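Modul Bekleidungstechnik, Skript Teil 2: Futterstoffe in der Herrenoberbekleidung

Das Futter verdeckt Einlagen und Nahtzugaben, erleichtert das An- und Ausziehen und schont den Oberstoff. Bewertet werden Gleitverhalten, Scheuerfestigkeit und Feuchteaufnahme.
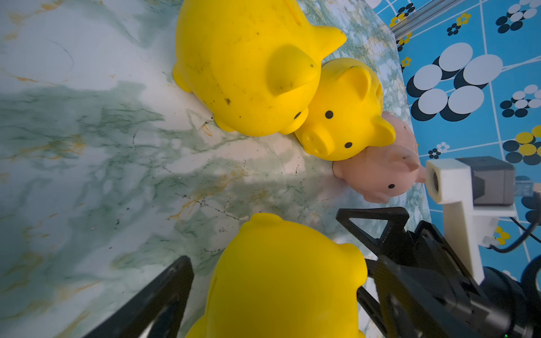

Fachgruppe Bekleidung und Textil — Lehrgebiet Schnitt und Verarbeitung

Viskosefutter nimmt Feuchte gut auf, verliert aber nass an Festigkeit. Polyesterfutter ist formstabil und pflegeleicht, lädt sich jedoch leichter elektrostatisch auf. Für Ärmel wird eine glatte, dichte Ware gewählt. Im Praktikum liegt die Qualität Stondex (Artikel 2753, Flächengewicht 60 g/m²) als Referenz vor.
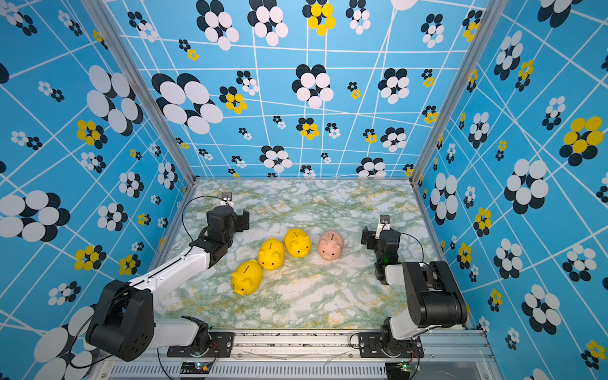
2.1 Zuschnitt und Bewegungszugabe

Das Rückenfutter erhält in der hinteren Mitte eine Falte von 2 cm. Sie wird oben und in Taillenhöhe fixiert und bleibt dazwischen offen. Der Fadenlauf folgt dem Oberstoff. Am Saum ist eine Mehrlänge einzuplanen, die als Sprung nach unten fällt — bei Mänteln mit frei hängendem Futter entfällt sie.

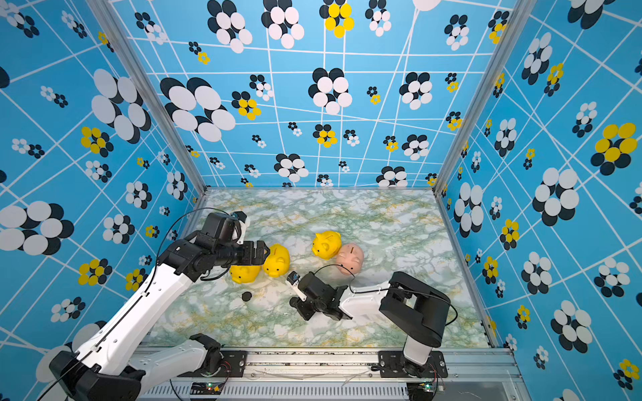
Abb. 3: Vier Sparschweine auf marmorierter Tischplatte

Übung: Futterschnitt zum Sakko Brollon ableiten, Zugaben eintragen. Abgabe bei W. Ibarra, Raum 306, bis Ende Oktober.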